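Projektbericht Robotikpraktikum: Warum unser Arm immer wieder danebengriff

Studentische Projektarbeit im Masterpraktikum, Gruppe Kenen

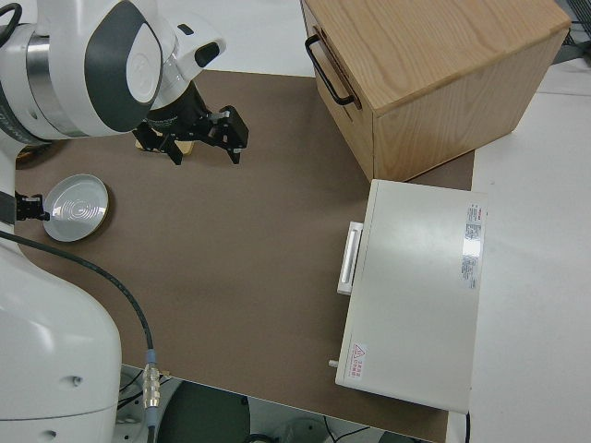 Abb. 1: Arbeitsplatz mit Arm, Zweifingergreifer und Holzkasten, der kleine Block unter dem Greifer.

Worum es ging

Eigentlich wollten wir in diesem Semester etwas ganz anderes abliefern. Im Antrag stand, dass der Arm einen kleinen Block selbstständig aufnimmt und auf der runden Schale ablegt, danach sollte noch die Schublade am Holzkasten dazukommen. Die erste Hälfte lief auch ziemlich gut, und dann kam der Tag, an dem der Greifer mit beiden Fingern in die braune Matte gefahren ist. Von da an war unser Projekt ein Projekt über Fehlersuche, und davon handelt dieser Bericht zum größten Teil. Ich schreibe ihn in der Ich-Form, weil ich die Fehlersuche übernommen habe, die anderen beiden Teile (Bahnplanung und Auswertung der Kameradaten) stehen in den Berichten meiner Gruppe.

Unsere Software heißt intern Kenen, nach dem Projekt, in dem wir mitlaufen durften. Kenen nimmt eine Zielposition entgegen, rechnet sie in Roboterkoordinaten um und schickt die Bahn an die Steuerung. Die Kraftüberwachung haben wir von der Vorgängergruppe übernommen, das Modul heißt Vuria. Ich erwähne das jetzt schon, weil Vuria später noch eine unrühmliche Rolle spielt!

Was passiert ist

Der Ablauf war jedes Mal gleich: Arm über den Block fahren, Greifer öffnen, senkrecht absenken, schließen, anheben. Wir hatten an dem Nachmittag eine längere Testreihe geplant, 80 Griffe hintereinander, und saßen entspannt daneben. Die ersten Griffe waren wunderbar. Dann fiel uns auf, dass die Finger den Block nicht mehr mittig trafen, er wurde beim Schließen ein Stück zur Seite geschoben und gedreht. Wir haben das gesehen und — das muss ich leider so aufschreiben — trotzdem weiterlaufen lassen, weil der Griff ja immer noch klappte und wir die Reihe voll bekommen wollten.

Ein paar Durchläufe später setzte ein Finger oben auf dem Block auf. Der Arm wollte weiter nach unten, der Block rutschte weg, und der Greifer drückte in die Matte. Es gab ein ziemlich hässliches Knarzen. Ich habe den Not-Halt gedrückt, aber bis ich die Hand am Taster hatte, war die Bewegung schon fast zu Ende. Verletzt wurde niemand, es hatte auch niemand die Hände im Arbeitsraum. In der Matte war eine Delle, und am Greifer saß ein Finger danach spürbar lockerer als der andere.

Die erste Vermutung (falsch)

Wir waren uns sofort einig, dass es die Kamera sein musste. Wenn der Griffpunkt wandert, dann erkennt die Bildverarbeitung den Block eben an der falschen Stelle, das klang logisch. Also haben wir zwei volle Praktikumstermine damit verbracht, neu zu kalibrieren, die Beleuchtung zu ändern und die Schwellwerte in der Erkennung zu verschieben. Nach jeder neuen Kalibrierung war auch alles wieder gut, was uns natürlich bestätigt hat. Nur kam der Fehler nach einer Weile zurück, und zwar immer in dieselbe Richtung.

Rückblickend hätte uns genau das stutzig machen müssen. Ein Erkennungsfehler streut normalerweise, mal links, mal rechts. Unserer wanderte brav in eine Richtung und wurde dabei immer größer.

Die zweite Vermutung (richtig)

Auf die Spur hat uns dann ein ganz simpler Versuch gebracht. Wir haben die Kamera komplett weggelassen und den Arm immer wieder auf einen fest einprogrammierten Punkt über der Matte fahren lassen. Dort lag ein Stück Millimeterpapier, und an den Greifer hatten wir einen Stift geklebt (mit sehr viel Klebeband, schön war das nicht). Nach 10 Anfahrten lagen alle Punkte übereinander. Nach 500 Anfahrten, die wir in einer langen Sitzung mit Kaffee durchgezogen haben, war daraus ein kleiner Strich geworden. Ohne Kamera! Der Fehler musste also im Arm oder in seiner Befestigung liegen.

In der Steuerung war nichts zu finden, die gemeldeten Gelenkwinkel stimmten bei jeder Anfahrt mit den Sollwerten überein. Der Arm war also überzeugt, am richtigen Ort zu sein. Erst als einer von uns bei abgeschaltetem Roboter beherzt am Sockel gewackelt hat, haben wir es gemerkt: Der Fuß ließ sich auf der Tischplatte ein kleines bisschen verdrehen. Zwei Schrauben der Befestigung waren nicht richtig angezogen. Bei jeder schnellen Drehbewegung hat sich der ganze Arm ein winziges Stück weitergearbeitet, und weil unser Programm immer mit derselben Drehung anfing, eben immer in dieselbe Richtung.

Damit war auch klar, warum das Kalibrieren jedes Mal »geholfen« hat. Wir haben die neue, verdrehte Lage einfach mit einkalibriert und danach wieder bei null angefangen.

Und warum hat der Arm nicht angehalten?

Das ist der Teil, der mir im Nachhinein mehr Sorgen macht als die Schrauben. Vuria soll die Bewegung abbrechen, sobald beim Absenken eine zu hohe Kraft auftritt. In der Konfiguration war das Modul aktiv, im Startfenster stand auch brav »Überwachung an«. Im Protokoll tauchte während des Vorfalls aber keine einzige Meldung auf.

Der Grund lag in einer Zeile. Die Vorgängergruppe hatte mit einem anderen Aufbau gearbeitet und den Grenzwert so weit hochgesetzt, dass er bei unserem Aufbau praktisch nie erreicht wird. Wir hatten die Datei übernommen, ohne hineinzuschauen. Beim Einrichten haben wir den Not-Halt getestet, wie es in der Laborordnung steht, die Kraftüberwachung aber nie. Das war unser Fehler und keiner der Vorgängergruppe.

Was wir geändert haben

Die Schrauben sind mit dem Drehmomentschlüssel angezogen und haben einen Markierungsstrich bekommen, quer über Schraubenkopf und Sockel. Verdreht sich etwas, sieht man es am versetzten Strich. Vor jeder Testreihe fährt der Arm außerdem einen Referenzpunkt an, und wenn die Abweichung größer als 2 mm ist, startet Kenen gar nicht erst.

Den Grenzwert in Vuria haben wir neu bestimmt, indem der Greifer ganz langsam auf einen Schaumstoffwürfel abgesenkt wurde. Der Test gehört jetzt zum Einschalten dazu. Er dauert nicht lange und nervt trotzdem, besonders wenn man nur schnell etwas ausprobieren will.

Die Fahrgeschwindigkeit beim Absenken ist ebenfalls kleiner geworden. Und wir haben uns als Gruppe darauf geeinigt, eine Reihe abzubrechen, sobald ein Griff sichtbar anders aussieht als die davor, auch wenn er noch gelingt.

Der lockere Greiferfinger wurde in der Werkstatt wieder festgesetzt. Die Delle in der Matte ist geblieben.

Stand zum Semesterende

Nach dem Umbau haben wir die Testreihe mit 80 Griffen wiederholt und sie diesmal ohne Abbruch durchbekommen. Der Griffpunkt blieb dabei stabil, die Auswertung dazu steht im Anhang. Das Ablegen auf der Schale funktioniert meistens, nur am Rand kippt der Block manchmal noch, da stimmt unsere Ablagehöhe nicht ganz.

Die Schublade haben wir nicht mehr geschafft. Es gibt ein Skript, das den Greifer an den schwarzen Griff heranfährt, aber gezogen haben wir damit noch nie, und solange der Kasten nicht am Tisch fixiert ist, würde ich das auch nicht empfehlen — er würde vermutlich einfach mitwandern. Wer im nächsten Semester übernimmt, findet das Skript im Projektordner unter »schublade_alt« und sollte bitte vorher einen Blick in die Vuria-Konfiguration werfen.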